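Gripper Comparison: Frequently Asked Questions

Last updated 22 May 2019

What is this comparison about?
We are testing two sets of gripper fingers, the Narkard wedge and the Paleck flat pad, in a simulated kitchen called Wokstead. The arm and the camera positions stay the same for both. Only the fingers and their contact settings change.

What does the kitchen look like from the cameras?
Views from the Wokstead kitchen, all rendered in simulation: 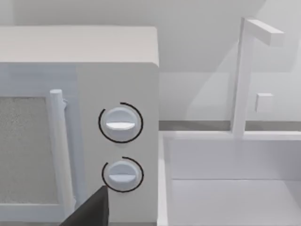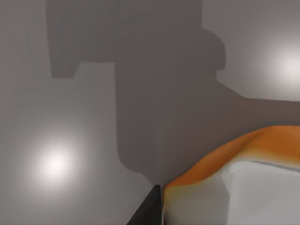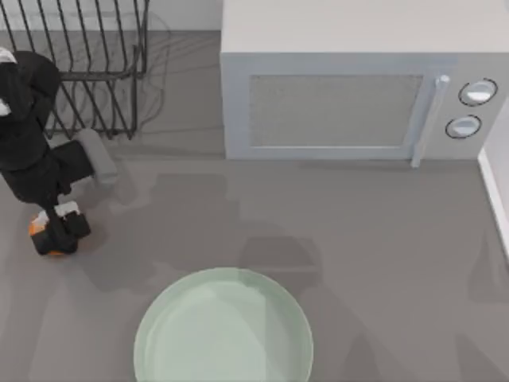
Which tasks are in the test?
Four so far: turning a microwave knob, pulling the door handle, picking up a plate by its rim, and picking up a soft item from a flat surface. Drawer tasks were in the first plan but were dropped in January. The drawer slides had a friction bug and the scores meant nothing.

How many trials does each finger set get?
2000 per set, split evenly over the four tasks. A trial ends when the task is done or after 600 control steps, whichever comes first.

Which set is ahead?
It depends on the task. The wedge does better on knobs, where the narrow tip can reach the grip ridge from the side. The flat pad does better on plates. On the door handle we see no difference worth reporting. The soft item results are on hold until we rerun 856 trials that used the wrong contact stiffness.

Why use a wrist camera as well as an overhead one?
The overhead view is good for planning the approach, but the arm can hide the last few inches. The wrist view shows where the fingertip is relative to the target. We record both at every step and score from the simulator state, so neither camera decides whether a trial counts.

Do shadows cause trouble?
Yes, for the vision part. The arm's shadow can have hard edges on a plain surface, and our first detector sometimes marked it as an object. We now vary the light positions between trials. Turning shadows off made the scores look better, but we leave them on.

What controller do you use?
Matei, version 2, in position mode with a force limit at the fingers. We tried torque mode and found it too slow to tune for both finger sets.

Will the results hold on real hardware?
We don't know yet. Knob friction and soft materials are the weakest parts of the model. A bench test with printed fingers is planned once the reruns are finished.

Can I get the data?
The trial logs and finger models are on the downloads page. The camera recordings are large, around 600 GB, and have to be requested through the contact form. Please say which task you need.

Can I submit my own finger design?
Yes. Send a mesh in meters with the origin at the mounting face, plus the mass and the friction value you want used. Designs that need a third finger won't fit the current mount.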